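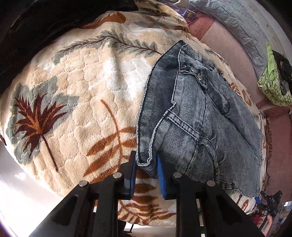

Slide 1: Gray jeans, folded on a beige blanket.

Open with the question: how often should you wash denim? Take three or four answers from the room, then move on.

Slide 2. Where the color goes. Indigo sits mostly on the outside of the yarn, and rubbing takes it off. Gray and black jeans often use sulfur dyes, which fade in their own way. Pass the Sutex swatches along the front row now so they get to the back by slide 4.

Slide 3. Our wear trial. 48 people, 142 pairs, all bought from Costel. Half the group washed after every wear, half when they felt like it. Shobha Nadar ran the color readings and will take questions on method — don't try to answer those yourself.

Slide 4. Washing. Inside out, cold water, zipped and buttoned. Spin at 600, or 800 if the load is heavy. Skip the softener on stretch denim. Someone will ask about the freezer. It does not clean jeans.

Slide 5. Drying and storage. Hang by the waistband, out of direct sun. Folding is fine once they are fully dry.

Pause for water. If we started after 10, skip the Hegde mill clip and go straight to repairs.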